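From: Stanisława Malinowski
To: Roltton Allotments list
Subject: Re: Blight, and what to plant next year

Wubit Derese wrote:

> Hello all,
>
> I have plot 44, the one by the lower tap. I lost nearly all my maincrop
> potatoes last season and I would like to know what other people are doing
> about it. The leaves went brown at the edges, then the stems went, and by
> the time I cut the tops off the smell was already bad. I dug them anyway
> and about a third had the rusty marks under the skin. I put the good ones
> in sacks in the shed and a lot of those rotted as well.
>
> My questions are these. Is there any point in growing maincrops on our
> site at all? Does the disease stay in the soil, and should I leave that
> bed alone? And is it worth paying extra for the resistant kinds, or is
> that only something the catalogues say?
>
> I also had tomatoes outdoors and they went the same way, a week or so
> after the potatoes.
>
> Thank you,
> Wubit

Wubit,

I have been on the lower side for a good while now and have had blight in most wet summers, so I will answer in the order you asked.

Yes, there is a point in growing maincrops, but you need to choose them with blight in mind and accept that in some years you will be lifting them early. The lower plots get it worse than the upper ones. The mist sits along the Ploden side until mid-morning and the leaves stay wet for hours after the top of the site has dried out. When I had a half plot up by the gate I grew the same varieties as I do now and they would often go on for a fortnight longer.

On the soil. As I understand it, the ordinary form of the disease doesn't live long in bare soil by itself. It comes through the winter in living potato tissue, so the trouble is the tubers you missed when digging, and anything thrown on the heap that didn't rot down properly. These sprout in spring and the blight sprouts with them. You can use the bed for something else quite safely, and you should for the ordinary reasons of rotation, but the important job is to go over it in April and May and pull out every volunteer potato that shows. Please do the same round the edges of the compost heap. I found a whole row of them coming up behind mine one year from peelings.

I would put beans or squash in that bed. Leeks would do as well if you can get the ground firm enough. I would keep tomatoes off it, as they get the same disease.

On resistant kinds, I would say it is worth the money for maincrops and makes little difference for earlies. An early potato is normally out of the ground by the middle of July and has usually escaped. I grow two rows of earlies and choose them for taste only. For the maincrops I have settled on the Hungarian-bred ones, the Sarpo types. Mira stands up very well. The plants are enormous and fall all over the path, and the potatoes are floury and a bit dull, but they keep until spring. Axona is much the same with a more even shape. I have not found a resistant one that I would call a good salad potato.

Even the resistant ones can get marked leaves late in the season. I don't do anything about that unless it goes into the stems. 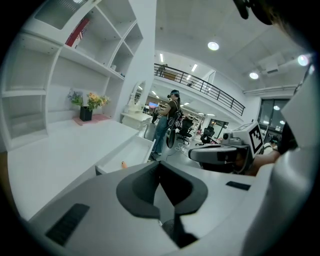
As for what to do when it arrives, the main thing is to be quick. I look over the rows every day from the end of June if the weather is warm and damp. What you want to find is the first dark blotch on the upper leaves, usually with a paler ring, and in damp weather a bit of white fluff on the underside. If it is only a few leaves I take them off and put them in a bag, and look again the next morning. If it is on several plants I cut all the tops down the same day, to about an inch above the soil, and take them away. Don't leave the cut stuff lying between the rows.

Then leave the tubers in the ground for two to three weeks. I think this may be where yours went wrong, though I wasn't there to see. If you dig straight after cutting, the skins are soft and the spores lying on the surface of the soil get on to them as you lift. After a wait the skins have set and most of the spores on top have died. If slugs are bad you may not want to leave them the full three weeks. I wait at least two whatever the slugs are doing.

Earthing up helps too. The spores wash down from the leaves with the rain and a good thick ridge keeps them away from the tubers. I earth up three times and make the ridge steeper than the books show. After heavy rain I go along and close up any cracks with the back of the rake.

Dig on a dry morning and let them lie on the surface for a few hours. Put anything with a mark or a fork hole to one side for eating that week. Only perfect ones go in the sacks. Paper sacks are better than hessian in my shed, which is damp, but I know others who say the opposite. I tip mine out after a fortnight and go through them, then again once a month. One bad potato will take out the ones round it and you can smell it before you can see it. It is a tedious job but it only takes an hour.

You didn't mention spacing. I give maincrops 20 inches along the row and 30 between the rows, wider than most people do here. You get fewer plants in but the air moves through them. I would also run the rows in the direction of the wind, so on your plot that would be from the tap towards the hedge. Water at the bottom of the plant with a can and never over the leaves in the evening. On our side I hardly water potatoes at all except when they are in flower.

Tomatoes. I have given up growing large ones outdoors. They need a long season and blight usually comes just as they are starting to colour. The small cherry types will give you something before it gets to them, and there are now some with fair resistance. Crimson Crush did well for me two years running and poorly in the third. Under cover is a different matter. It is the wet leaf that does it, and a plant with a roof over it can get through even when everything outside is black. A simple lean-to with open sides is enough. Take off the bottom leaves as the fruit swells and don't let the plants touch each other.

If the tomatoes do go, pick every green fruit with no mark on it on the same day and bring them indoors, spread out and not touching. Some will turn brown anyway. The others ripen or can go in chutney.

You may be told to spray with copper. It can't be sold for this use to gardeners any more and I would not use up an old tin if you found one in the shed. The other sprays people talk about, milk and bicarbonate and so on, I have tried and could see no difference between the rows I did and the ones I left.

Don't compost the diseased tubers. The tops can be composted if your heap gets hot, but mine doesn't, so I take everything to the council green bin, where it gets hot enough. Please don't put any of it on the shared heap behind the hut. I know this has been said before.

Seed potatoes. Buy certified seed each year and don't save your own after a blight year, even from ones that look clean. I usually order from the Feyisa catalogue with two of my neighbours and we split the sacks between us. They send out in February. You would be welcome to come in with us. I will need to know by the end of the month, how many tubers you want and whether you want Mira or Axona. A row on your plot would take about a dozen and a half at my spacing. Start the earlies off on a windowsill or in a cool light room with the eyes upwards. Maincrops don't gain much from it and I put them straight in during April.

One other thing while I am writing. The lower tap has been dripping again and the ground round it is very soft. If you bring a barrow down, keep to the hedge side of the path. I have told the council and was given a reference number ending in 373, if anyone else wants to ring up and quote it.

I have a spare roll of fleece and a ridging hoe that you can borrow in the spring. I am usually on my plot from nine until midday.

Stanisława
Plot 41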